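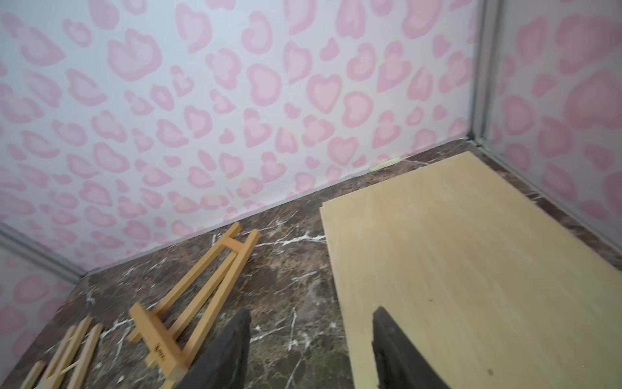
Corner bay, pink leopard paper on all three walls, grey trim at the joins.

Dec 18, 2024

Wallpaper paste trials, continued from the May batch. Comparing Olport (ready-mixed) with Sovden (powder) on offcuts of lining paper and one vinyl.

Sovden mixed to the packet this time. Last batch went lumpy, probably my fault for tipping it all in at once. Sieved it, stirred, left it to stand, stirred again. Much smoother. Still thinner than Olport on the brush and it drips off the edge of the board, so put newspaper down first.

Lining paper: eight strips with each paste. Olport grabs quickly and gives hardly any time to slide the strip. Sovden slides well, but two strips had lifted at the top by the afternoon. Both were on the patch of bare plaster I forgot to size. Sized it again and will rehang those two tomorrow.

Vinyl: neither paste holds the overlap. Pongsak Wannasri says to use the Thammasiri border adhesive on laps and wipe the squeeze-out straight away. Have ordered a tub.

Seams – rolled half of them with the hard roller and half with the felt one. The hard roller leaves a shine on the vinyl, visible from the side. Felt only from now on.

Knife blades going blunt faster than expected on damp paper. Snap off after every second strip.

To do: wash the paste brushes properly (the wide one is stiff at the heel), label the Sisari sample rolls by batch number, check the lifted strips before the heating goes off.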